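The woman who names paint

Tamsin Whitcombe has spent six years telling people what colour their hallway is 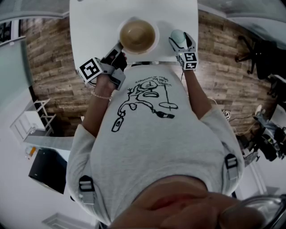 The first thing Tamsin Whitcombe wants understood is that there is no such colour as white. She has named 79 of them for Hurent, the paint company that has employed her since she left a job writing real estate ads, and she considers the word itself a kind of surrender. "People come in and ask for white and you can see the fella at the counter brace himself," she says. Grey is no better. Ask her about a light grey sweatshirt, the ordinary long-sleeved sort with a cartoon figure lying on its back across the chest, and she will tell you it is several greys, depending on the window, and that if it were a paint she would have to pick one and give it a name you could say aloud to your mother-in-law.

That last part is a rule. Whitcombe has a number of rules, most of them learned by breaking them. No food that goes off. No weather anyone has insured against. Nothing with more than three syllables unless it is going on a front door, where people apparently feel they can show off a bit.

"I had a lovely soft yellow once and I called it Custard Skin," she says. "I thought it was nostalgic. My nan fought us for the custard skin. We sold 871 litres in a year, across the whole country, and I was told that most of that was one motel."

It was relaunched the following August as Cela, a word she made up on the bus. It means nothing in any language she has checked, and it is now one of the company's steadier sellers. She has mixed feelings about this.

We are talking in the kitchen of her house in Ballarat, where the walls, I am sorry to report, are magnolia. They came that way. She has been meaning to get to them. There are sample pots along the windowsill and a row of test patches behind the kettle, none larger than a paperback, and a few of them have been there long enough to have faded into other products.

The work is less dreamy than I had imagined. A new range arrives as a tray of cards with numbers on the back, and Whitcombe takes them home in a biscuit tin. She looks at them in the morning, then under the kitchen light, then in the laundry, where everything looks awful. She writes down whatever comes. Most of it is useless. "You get a lot of pebbles. I could do you pebbles until Christmas. Wet pebble, pale pebble, pebble at dusk. You have to push through the pebbles."

After that come the meetings. The legal people check that no one else has used the name, and the sales people read it out in a flat voice to see if it survives. Bolger, a brownish green of which she remains very fond, got through because the head of sales thought it was a town. It was the surname of her high school woodwork teacher. "He wore that colour every day. Jumper, trousers, ute. I don't think he knows. I'd like to send him a tin but I wouldn't know how to start the letter."

Her one outright failure, by her own count, is Stukik. It was meant to suggest stucco, and Greece, and possibly a holiday. Customers could not say it and would not point at it. One shop in Bendigo wrote it on the shelf label as Stuck It, and sales there went up a little.

Does the name really matter, I ask, given that the stuff in the tin is the same? She puts down her tea. It is evidently a question she gets at barbecues.

"My brother's a plumber and he asks me that every Easter," she says. "But he painted his spare room in a blue called Harbour Morning, and he tells everyone who goes in there that it's called Harbour Morning. He lives 2 hours from the sea. If it had been Blue 14 he'd have said, that's the spare room, mind the ironing board."

She does get letters. A couple in Geelong named a greyhound after one of her beiges. A man wrote to complain that Quiet Tuesday had made his wife want to move out of the city, and wondered if the company took any responsibility. It didn't, though Whitcombe wrote back herself and suggested a warmer undercoat.

The next range is due to land in the biscuit tin soon, and nearly all of it is green. She has been told to avoid anything to do with moss, fern, sage or olive, as the other companies have had those for years. So far she has one name she likes and won't tell me what it is. She will say that it has two syllables, and that her brother hates it.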